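Getting gripper poses from fiducial markers with Plundex

Updated October 5, 2024

If you've recorded some hand-held gripper demos and now want clean trajectories out of them, you're in for a fun afternoon. I love this part! You start with a pile of video and end up with two tidy curves in space that a policy can learn from. I'll be using Plundex for the tracking and Trinard for the clean-up, but the steps carry over to most other tools.

You will need:
Plundex, the March release or newer
A calibration file for each camera
The printed side length of your markers, measured with a ruler (printers lie)

Step 1. Calibrate every camera separately

Gripper cameras tend to have very wide lenses, and straight ceiling beams come out as great big bows. Use the fisheye model for those and the ordinary one for the head camera if its lens is mild. Wave the calibration board right out into the corners, where the bending is worst. If your reprojection error is above 2 pixels, do it again. It's dull, but everything later depends on it.

Step 2. Tell Plundex which marker is which

Give each gripper a marker with its own pattern. Open the rig file and put one ID under left and the other under right, then set the side length in metres. I once typed millimetres and my gripper went for a walk in the next county. 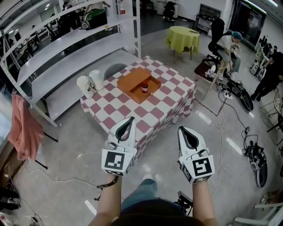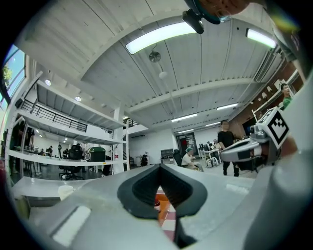 Step 3. Run the tracker

Start with a short clip, say 90 seconds, and switch on the overlay. You want the drawn axes to stay glued to the marker as it moves. If they flip back and forth, that's the old square-marker ambiguity: seen nearly face on, a small square has two poses that fit almost equally well. Turn on "prefer previous pose" and most of the flipping goes away.

Step 4. Fill the gaps

Markers get hidden all the time, so expect holes. My test clip gave 3,000 frames and lost the right marker in 359 of them, which is perfectly usable. Trinard will bridge the short gaps with a spline for position and slerp for rotation. Leave long gaps empty and split the recording there. A made-up path through a grasp will teach your policy something silly.

Step 5. Look at it!

Plot x, y and z against time, one gripper per colour. Smooth hills are good. A single tall spike is usually a bad detection, and a sudden step that stays put often means two IDs have been swapped in the rig file. Then play the paths back in the 3D viewer at half speed, which is my favourite bit of the whole job.

When you're happy, export with the timestamps kept in. The next page covers lining up the jaw opening with the pose data.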